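Brakholm Dog Owners' Club
Minutes of the January meeting

Present: Reshma Chauke (chair), Ryota Tsuchiya, Talha Bugti, Renji Takagi, and a good many members with wet coats. Apologies from Kazuhiro Amano, who was home with a new puppy and was sent everyone's love.

Reshma opened at 7:15 and thanked us all for coming out on such a miserable evening. The minutes of the last meeting were read and agreed, after Talha asked for the spelling of his terrier's name to be put right.

Money. Ryota reported a balance of $1,433 – a nice surprise after the cost of the fall picnic. The fence for the small dog run at Plandier Park is still priced at around 3,000 dollars, so we have a way to go, but spirits were high. 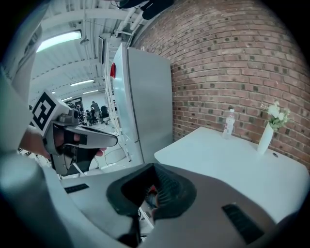
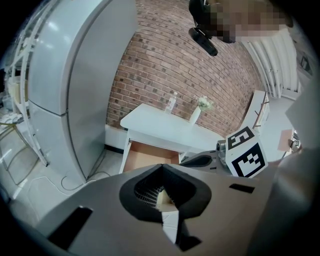
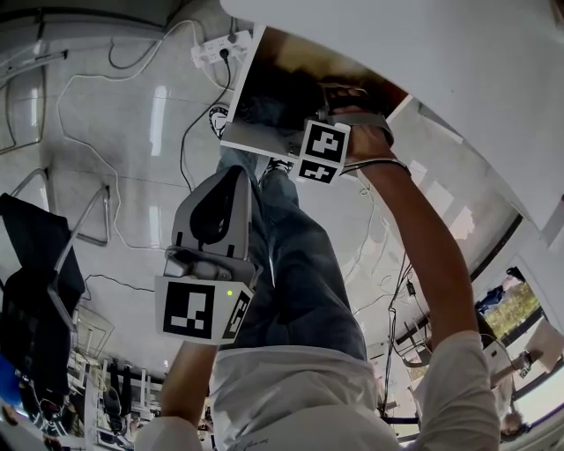

Fence. Renji has talked to the parks office and they are happy for us to go ahead once the money is in place. There was a long and friendly talk about whether the gate should have a double latch. Agreed that it should, as several of our dogs have worked out the single one.

Spring walk. We will go along the Kobori trail again, which is easy on older dogs and has shade most of the way. Talha will print 100 flyers. Leashes on for the first stretch, please, because of the road.

Obedience class. Only 3 places are left. Please speak to Reshma if you would like one, and bring your own treats.

Any other business. A blue dog blanket was left at the Delar Hall after the holiday party – Ryota has washed it and would love to give it back.

Meeting closed at 8:40, followed by tea and Renji's lemon cake.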